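Old tower as a home file server, or buy a small NAS?
Home Storage and Backup > General

mlindsay_53
I have an old desktop tower that has been in the closet for a few years. It still boots. I want one place in the house for family photos, scanned paperwork and my husband's music recordings. All together it comes to 342 GB right now and it grows slowly.
My son in law says put two new drives in the tower and be done. My neighbor has a little two-bay NAS and says the tower will cost more in power than it saves. I can follow instructions and I have changed a hard drive before, but I have never set up a server. Budget is $400 including drives.
Marion

kfikre
Use the tower. You already own it. Spend the money on two good drives and one external drive for backup. Any of the free NAS systems will install from a USB stick in less than an hour, and after that you manage it from a web page.
What processor and how much memory does it have?

mlindsay_53
It has 8 GB of memory. I will have to look up the processor. The sticker on the front has worn off.

Cordero_G
I'm going to disagree with Kidus. I ran a tower like that for 3 years. Mine pulled 53 watts sitting idle, all day and all night, and it was in a room where people wanted to sleep. A two-bay box with the same drives uses a good deal less and you can put it on a bookshelf.
Also, old power supplies. If the tower is ten years old, so is the power supply, and I wouldn't trust it with the only copy of anything.

kfikre
It shouldn't be the only copy of anything no matter what box it's in. That is a separate problem.
53 watts works out to 464 kWh a year. Look at your bill and see what you pay per kWh. Where I live that is cheap enough that it would take a long time to pay for a NAS. You can also set it to sleep overnight.

Cordero_G
Sleep never worked right on mine. It would wake up whenever the TV looked for media and then stay awake. I gave up and left it on.

kadri.s
Both of you are skipping the part where she has to maintain it. Marion, who is going to fix this if it stops working while you're on a trip? If the answer is your son in law, ask him which one he wants to support, and buy that.
I set up a tower for my parents in May and I've been over there twice already. Once was an update that needed a keyboard and monitor plugged in. The other time my father had unplugged it to vacuum.

mlindsay_53
He lives four hours away, so it would be me. I found the processor in the BIOS screen and it's a quad core, twelve years old.
I also looked at my bill. We pay 17 cents per kWh.

kfikre
So $79 a year if yours draws the same as Gonzalo's. I'll admit that's more than I expected. I would still measure it before deciding. Plug-in watt meters are cheap and a lot of libraries lend them out.

a_worku
If you do go with the tower, open it up before you order anything. Check how many free drive bays there are, how many SATA ports are on the board, and whether the power supply has spare SATA plugs. People order two drives and then find out there's one plug left. Unplug the power cord first, lay the case on its side with the panel off and take your time. It is much easier to see what you have that way than by reaching in from the side with a flashlight. 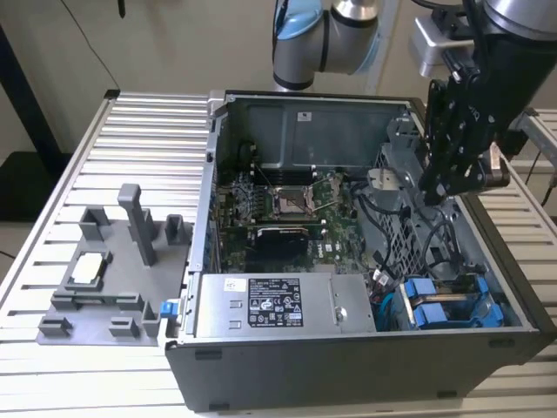
Write down what you find, including the label on the power supply. Then blow the dust out, outdoors if you can, and hold the fan blades still while you do it. Replace the coin battery on the board while you're in there.
On the power supply I'm with Gonzalo. A new basic one is not expensive, but it comes out of the same $400.

Cordero_G
And once you add a power supply, two drives and the external, you are close to the price of a small NAS with drives.

kfikre
Depends on the drives. She has 342 GB. She doesn't need big ones. Two small drives in a mirror would last her years.

kadri.s
A mirror isn't a backup, just so that's in the thread somewhere. If you delete a folder by mistake, it's gone from both drives.

mlindsay_53
Thank you all. I reserved a watt meter at the library and I'll open the case this weekend and make the list Ayantu suggested. If there are not two free plugs, I am going to buy the small NAS. Either way I'm getting the external drive first and copying everything to it now.

a_worku
Good order to do it in. Keep that external drive unplugged when you aren't using it, and post the list when you have it.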